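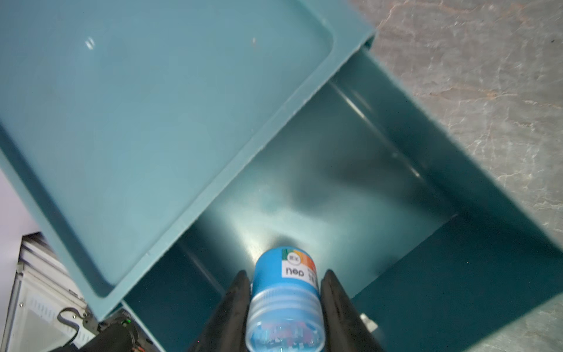
Wrist camera view, clear container between the fingers, teal box open

Wrist camera loses the container against the box floor: change the camera or the fingers?

Posted by Kaisu Niskanen
Grippers and end effectors

I am comparing two sets of fingers on a small arm and have got stuck on something that may not be the fingers at all. The job is to put a small transparent container with a ribbed screw cap into a teal plastic box with a hinged lid, then take it out again. The picture is from the wrist camera with the rounded black fingers fitted. The other set is flat and wider, with a soft pad on each side.

I ran 38 cycles with each set. The rounded fingers failed 11 times and the flat ones a few times fewer, but when I went through the recordings most of the failures on both sets were the same kind. The arm goes back for the container, the detector puts it in the wrong place, and one finger comes down on the cap. The grip itself hardly ever slips.

You can see how much the floor of the box shines. The blue label gets picked up well enough, but the clear part below it is hit and miss. Exposure is on automatic. The detector was trained on 940 pictures, nearly all of them taken on an open tabletop with no box.

What I would like to know is whether it makes sense to go on comparing fingers before the camera is sorted out, and whether a different camera would help or only cost money. I can't change the box or the container. I can move the lamp a little.

Loretta Dvorak

Stop the finger comparison for now. If most of the failures come from the detector, your two totals are mainly telling you about the detector, and the difference between the sets could be chance at that number of cycles.

For the camera I would do these in order and test after each one:

Turn off automatic exposure. Set it by hand with the box open and the lamp on, low enough that the floor keeps some colour in the bright patch. The rest of the picture will look dull, but the detector will cope with dull much better than with white.

Move the lamp to the side so that the reflection lands on a wall of the box. You have a streak on the inner wall already and it does less harm there than under the container.

If there is still glare, put a polarising filter on the lens. A small sheet of film cut to size will do for a trial. Bear in mind that the wrist turns, so the effect changes with the angle. A second sheet over the lamp helps, but you lose a lot of light.

Take new training pictures inside the box, with the lid open, at the heights the arm really uses. I would want a few hundred. Label the whole container including the cap. If your labels stop at the blue part, the centre will come out too high and you will get the fault you describe, with a finger landing on the cap.

To compare the fingers fairly, leave the detector out. Put the container in a fixed spot, teach the pose by hand, and shift it sideways by a millimetre or two at a time until the grip fails. Do that for both sets. Rounded tips usually go into a narrow space more easily, and flat pads usually forgive a bad angle. Which matters more depends on how near the wall the container ends up.

I would not buy another camera until you have done the first two.

Ottó Csonka

Get a depth camera. We changed to one at Lokberg and never looked back.

Győző Jakab

I'd be careful with the depth camera advice. Most of the cheap ones do badly on clear plastic, and a shiny floor makes it worse. You tend to get holes where the container should be. Ours at Kimville was fine with cardboard and no good at all with bottles.

I agree with fixing the exposure first. Another thing to check is the cable. There is a loop of it by the wrist in your picture. If it pulls when the wrist turns over the box, it can shift the camera mount slightly and then your calibration is off. Run the calibration at the start and again after 11 cycles and see if the numbers have moved.

Kaisu Niskanen

Thank you all. My labels did stop at the bottom edge of the blue part, so I am redoing those tonight. Exposure is now fixed by hand and the bright patch is much smaller. I have not moved the lamp yet. The calibration check is next, and I will post the finger results from the fixed spot when I have both sets done.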